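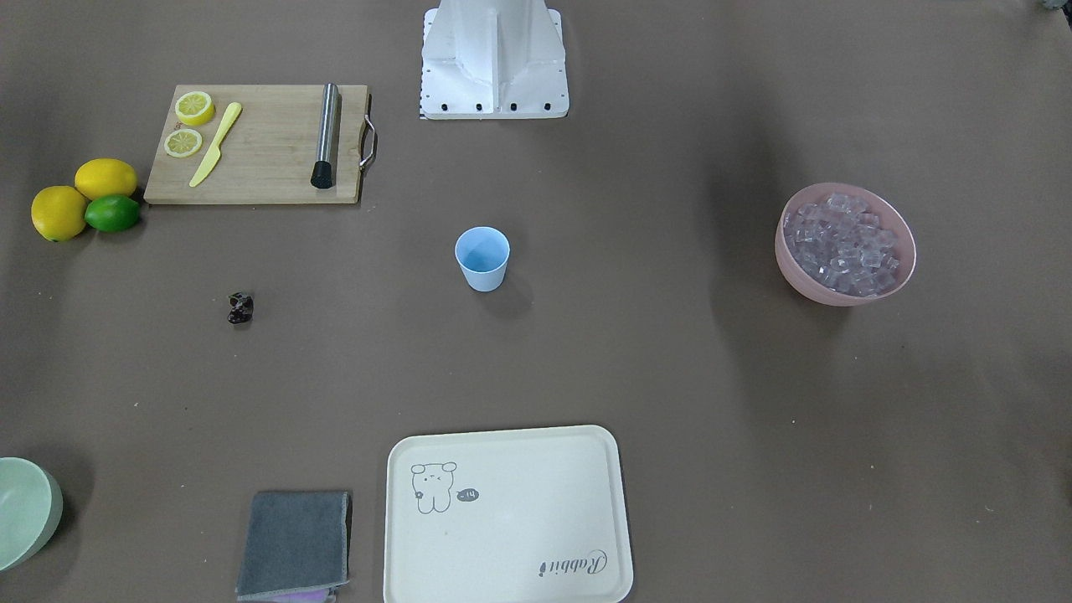
4.2 Task Design and Student Procedure

The capstone project at Stedden asked each student team to teach a two-arm station to prepare a cold lemon drink. We chose a drink task over the block stacking used in earlier years of the course because it mixes easy grasps with hard ones. A cup standing by itself on the mat can be picked up from almost any direction. A slice of lemon lying flat on a cutting board cannot, and most teams needed several tries before they found an approach angle that did not push the slice across the board.

Teams split the task into stages and wrote a short plan for each before touching the arms. The stages were ice, fruit, muddling, and serving. A team could do them in any order as long as the ice came before serving. The starting layout of the table is given in Figure 1. Items were put back by hand between trials, and students were told to place them by eye. We did not mark positions on the mat, so small differences in layout are part of the data.

Each team had a single session of 70 minutes at the table. Students recorded demonstrations with the Drastach logging tool, which stores joint positions, gripper opening, and the overhead video under one trial number. A trial was kept if the stage was finished or if it failed in a way the team could explain in their notes. Trials stopped by the emergency button were kept as well, with a separate label. After removing duplicates and recordings with missing video, 206 trials remained across all teams.

The ice stage took the most time. In Figure 2 the gripper is inside the pink bowl, with the fingers down among the pieces. In this position the overhead view gives little help, since the fingertips are hidden and the operator has to judge the grasp from the gripper opening alone. Several teams wrote in their notes that they could not tell a full grasp from an empty one until the arm was raised.

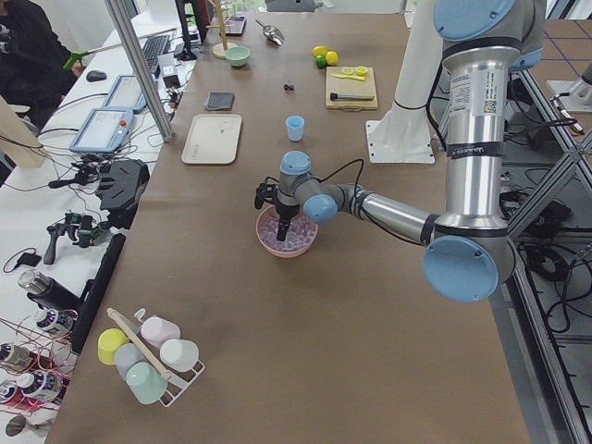
Two strategies came out of the October sessions. The first was to lower the gripper fully open, close it at a fixed depth, and repeat if nothing was held. The second was to close slowly and stop when the opening had not changed for a short time. The second strategy gave fewer dropped pieces but longer trials. Teams that began with the first strategy often moved to the second partway through the session, and we label these trials by the strategy in use when the gripper closed.

Muddling caused a different kind of problem. The motion itself is short, but the tool has to stay upright, and a small tilt at the start grew as the arm pressed down. We limited arm speed to 60 mm/s for this stage. No limit was set on the number of presses.

For grading, we used the written plans and the error notes, and did not score the number of finished drinks. This was explained at the first class meeting. Even so, some teams spent most of their session repeating a stage that already worked, and their notes for the remaining stages are thin. We return to this in Section 5.1.

The trial files and the Ikeda labeling sheet used by the teaching assistants were last revised on 23 Feb 2019. Later corrections are not included in the results reported here.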